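23/11/25
文・ロボットサークル副顧問(自称)

速さの話はもういいから、片づけの話をしよう

先に言っておくと、わたしは技術の人間ではありません。大学の事務で働いていて、ひょんなことから学生のロボットサークル「トレラシク(Trerasik)」の面倒を見ることになり、部室の鍵と備品の伝票を預かっているうちに、気がついたら毎週土曜の活動にも顔を出すようになっていた、というだけの人です。だから以下は素人の意見です。でも素人なりに三年も横で見ていると、言いたいことのひとつやふたつは溜まってくるんですよ。

で、何が言いたいかというと、学生のロボット競技はもうちょっと「地味な作業」に点をあげてもいいんじゃないか、ということです。

うちのサークルが毎年出ているのは、ドロルモント杯(Drormont)という小さな大会です。小さいといっても今年の会場には観客が300人入って、体育館の二階席までぎっしりでした。課題は年によって変わるんですが、ここ数年はずっと速さ勝負。決められたものを決められた場所に運んで、タイムを競う。見ていて面白いのはわかるんです。わたしだって二階席で「いけー!」と叫んでいたひとりですから(翌日、声が出ませんでした)。

ただ、速さで順位が決まるとわかっていると、学生は当然そこに合わせて作るわけです。ものの置き場所は毎回きっちり同じ、床にテープで印までついている。そうなると腕のほうは、極端な話、目をつぶっていても動ける。覚えた道すじをどれだけ速くなぞれるか、という勝負になります。うちのチームも去年はそれで作って、練習ではすばらしいタイムを出していました。ところが本番の台が練習の台よりほんの少し低かったんですよね。つかむはずのところで空気をつかんで、そのまま堂々と何もない手をゴールに運んでいきました。あのときの会場の温かい拍手、いま思い出しても胃がきゅっとします。

それで今年の秋から、部員たちが自分たちで別の課題を始めたんです。文字と数字の書いてある小さな木のブロックを机の上にばらばらに置いて、二本の腕で拾って並べる。それだけ。置き方は毎回変える。タイムは測らない。最初に聞いたときは、正直に申しまして「幼稚園のお片づけかな?」と思いました。すみません、口にも出しました。
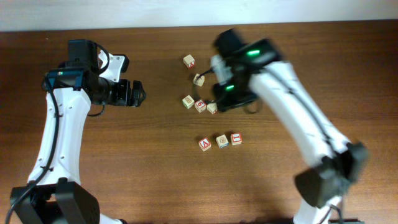 ブロックの課題は、大会の練習の代わりになるのでしょうか。
そのままの代わりにはなりませんが、置き場所がずれても対応できる力がつくので、本番で台の高さや照明が変わったときに慌てなくなります。

この「慌てなくなる」というのが、わたしはとても大事だと思っていて。

横で見ていると、ばらばらのものを拾うというのは本当に難しいんですね。人間なら考えもしないようなことが、いちいち問題になる。隣のブロックとくっついていたら、指をどこに入れるのか。斜めを向いていたら手首をどれだけひねるのか。右の腕と左の腕、どっちが取りにいくのか。この「どっちが取りにいくか問題」は、二本同時に同じブロックへ向かって固まる、という事件が何度も起きました。お見合いです。廊下で人とすれ違うときに、同じ方向へよけ続けてしまうあれです。部員たちは頭を抱えていましたが、わたしはちょっと親近感がわきました。

結局、机を真ん中で分けて担当を決める派と、近いほうが取る派とで、部室が二つに割れました。担当制のほうが簡単だし、ぶつからない。でも片側にブロックが寄っていると、もう一本は最後までぼーっと待っているだけになる。近いほうが取る派は、それがもったいないと言う。で、じゃあちょうど真ん中にあったらどうするんだ、と担当制派が言い返す。この議論を、ホワイトボードが真っ黒になるまで二時間やっていたんですよ。速さ勝負の課題をやっていたころには、こんな議論は一度も聞きませんでした。モーターの回転をどこまで上げるか、という話ばかりで。

もちろん、反対意見もわかります。同じ大会に出ているウォドブリッジ(Wadbridge)工科クラブの人たちと懇親会で話したとき、「片づけ課題にすると、見ている人が退屈しますよ」と言われました。これはもう、おっしゃる通り。ブロックひとつ拾うのに腕が悩んでいるところを300人で見守るのは、相当な忍耐がいります。小学生は三分で飽きるでしょう。スポンサーの人も困ると思います。それに、速さは測れば順位がつくけれど、「上手に片づけた」をどう採点するのか。審判が大変だ、という話もありました。これもそう。

あと、速さを追うこと自体が悪いわけでもないんです。軽く作る、無駄な動きを削る、そういう工夫は速さの課題だからこそ身につくもので、去年の卒業生なんかは部品を削りに削った経験がいまの仕事で役に立っていると言っていました。だから「タイムアタックを廃止せよ!」と叫ぶつもりはまったくありません。二階席で叫ぶのはわたしも好きですし。

お願いしたいのは、置き場所を毎回変える部門をひとつ足してくれませんか、ということなんです。採点だって、そんなに凝らなくていいと思う。並べ終わったかどうか、落としたかどうか、落としたあとに自分で拾い直せたかどうか。わたしが特に点をあげたいのは最後のやつです。失敗して、気づいて、やり直す。いまの速さの課題だと、落とした時点でもう勝負が終わってしまうので、やり直しの仕組みをわざわざ作るチームがほとんどありません。もったいないですよね。

お金の話も少しだけ。伝票係なもので、ここは黙っていられません。速さを追っていた去年は、強いモーターを買っては焦がし、買っては焦がし、備品費の欄が見るたびに増えていって、わたしは毎月会計課の窓口で小さくなっていました。ひるがえって今年のブロック、購入額は1,232円です。税込み。伝票を出したら窓口の人に「これだけですか?」と二度聞かれました。これだけです! もちろん腕そのものは前からあるものを使っているので、単純に比べるのはずるいのですが、課題を変えるだけなら高い部品はいらない、というのは声を大にして言っておきたい。予算の少ない学校でも始めやすいと思うんです。

もうひとつ、これは課題を始めてから気づいたことなんですが、一年生が話に入れるようになりました。モーターや制御の話になると、入ったばかりの子はどうしても後ろで見ているだけになりがちで、わたしはそれがずっと気になっていたんです。でも「このブロック、どっちの手で取る?」なら誰でも意見が言える。自分の手でやってみればいいんですから。土曜の部室で、大学生が何人も机を囲んで、両手を指二本の形にしてブロックをつまんでいるところを想像してみてください。なかなかいいものですよ。わたしも混ぜてもらいました。わたしの案は採用されませんでした。

記録の取り方も変わりました。以前のノートは数字の表ばかりで、タイムが縮んだ、縮まない、の繰り返し。いまは試すたびに一件ずつ、何が起きたかを文章で書いています。11月のはじめに見せてもらったときで182件。「つかんだが、隣も一緒についてきた」「離したあと指に引っかけて倒した」「左が待ちすぎ」。読み物としてふつうに面白いんです。お昼休みに読んでいて午後の始業に遅れかけました。こういうノートが書ける学生は、どこに行っても大丈夫だと、わたしは勝手に思っています。

この話を大会の意見箱に書いて出したところ、グメデ(Gumede)財団の助成で来年度に試験部門を置けるかもしれない、という返事が来ました。まだ「かもしれない」なので喜ぶのは早いんですけど、部室で読み上げたら担当制派も近いほう派もそろって拍手してくれて、そのあとすぐ、試験部門ができたらどっちの方式で出るかでまた揉めはじめました。ホワイトボードのインクがもう残り少ないので、来週の伝票に足しておきます。黒を多めに。

お問い合わせ:トレラシク部室(土曜の活動時間内)まで | © トレラシク | ページの先頭へ戻る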